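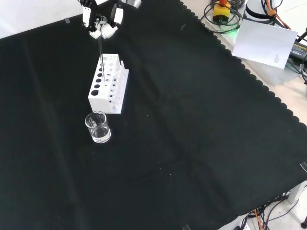 well water came back high on nitrates, now what

tmercado
Moved out past Derness in April, well is 3 yrs old. Result was 10 and the letter says thats the limit. Boil it??

Tamsin N
No! Boiling makes it stronger. Get an under-sink RO filter, fine for drinking.

tmercado
ok ordering one. Carrillo quoted 2,000 for whole house

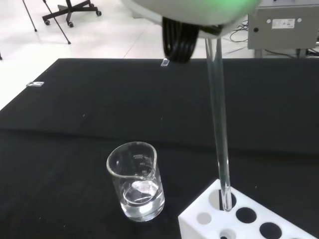

adom_y
Disagree on the filter, retest first. One sample after heavy rain means nothing imo.

Tamsin N
Retest sure, but bottled til then. Esp w/ a baby.

tmercado
no baby, 2 dogs. retesting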